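Progress report to the Sfakianakis fund: the home skills room at Hurkport
Reporting period from November to July 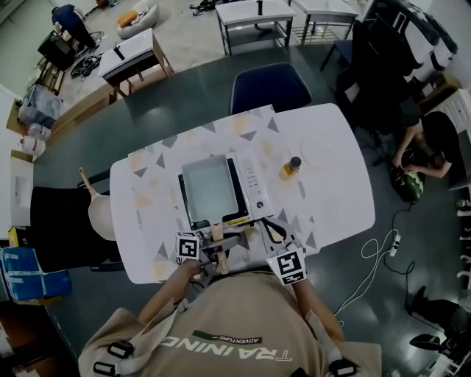
One member of your panel asked, after reading our first short note, whether a small oven on a table can really teach a person to cook, or whether the money would be better spent on a proper kitchen with a full cooker. We have thought about this question a lot during the period, and a good part of this report is our reply to it.

The people who come to us in Hurkport are mostly adults who are going to live alone for the first time, or who are returning home after a long illness. Very few of them will have a full kitchen. Many will have one room, one table and one socket in a good place. We believe that it is correct to learn on the kind of oven which they will later own. A small oven has a dial and buttons, it takes little space, and when a person has understood one model, the next one is not so frightening.

What was done in the period

The room was opened in November, two weeks later than in our plan. The delay came from the electrical inspection, which found that the old sockets were on the same circuit as the heating. We asked for a separate circuit and it was made. After this the inspection was passed without remarks.

Until the end of June we held 102 sessions. Our plan was for 96, so we are a little above it. The sessions are of one hour and are given to one person at a time. In the first months we tried to have two persons at one table, but the one who was slower always waited for the other to press the buttons, and he learned little. We stopped this in January.

The order of the lessons is now fixed. First the person learns to open and close the oven door and to put things in and take them out while the oven is cold. Then come the dial and the buttons. Only in the third lesson is the oven heated, and we begin with bread, as bread shows quickly if the time was too long. In the fourth and fifth lessons the person prepares a simple meal and cleans the oven after it.

The table and the cloth

We had some discussion about the table. It is white, with rounded corners, and we chose this shape after a visitor hurt his hip on the square table we had before. The cloth is white too, with a pattern of scattered grey triangles. Two of our trainers did not agree with a patterned cloth, and they had a good argument: for people with weak sight, a clear plate on a light cloth is difficult to find. We have noticed this ourselves. A clear round plate almost disappears on it. For the next period we wish to buy plates in a strong colour and a plain dark cloth, and to keep the present cloth for the learners who see well.

Bottles are a similar matter. A glass bottle next to the oven is a normal thing in a home, and we want the learners to get used to working near it. But we now ask them to look first where the bottle is, and to move it if it stands in the way of the arm. This was added to the lesson sheet in April.

The oven

The oven was bought from Brandcombe together with a spare tray. It has worked without repair. One difficulty is the dial, which sits low on the panel, and persons with stiff fingers find it hard to turn by a small amount. We have tried a rubber ring around it. The ring helped some learners, but it slipped for others, and we are still looking for a better one.

The second difficulty is heat. The door becomes hot, and the warning label along the bottom edge of the oven is small. We have prepared a large printed card with the same message in simple words, and the trainer reads it together with the learner before each hot lesson. There was no burn in the period.

Money

From the first part of the grant, 2,000 pounds were reserved for equipment and for the electrical work. Of this sum, 400 pounds are not yet spent. We ask for your permission to use them for the coloured plates, the dark cloth and a second small oven of a different model. Our reason for the second oven is simple. At present every learner knows only one control panel, and we cannot say how they will manage with another.

The booking of sessions is now made in Sumolar. It took us longer than expected to learn it, and in the first month several hours were booked double. This is now solved.

What did not go well

Fewer learners than we hoped continue until the fifth lesson. In this period 9 persons stopped after the third one. We telephoned them, and most said that the way to us is long and the bus is not often. We have no full solution. We want to try giving the last two lessons on the same day, with a long pause between them.

We also did not finish the booklet with recipes. The texts are ready, but the drawings are not, and without the drawings the booklet has little use for learners who read slowly. We ask to move its date to November.

Report completed on July 10, 2018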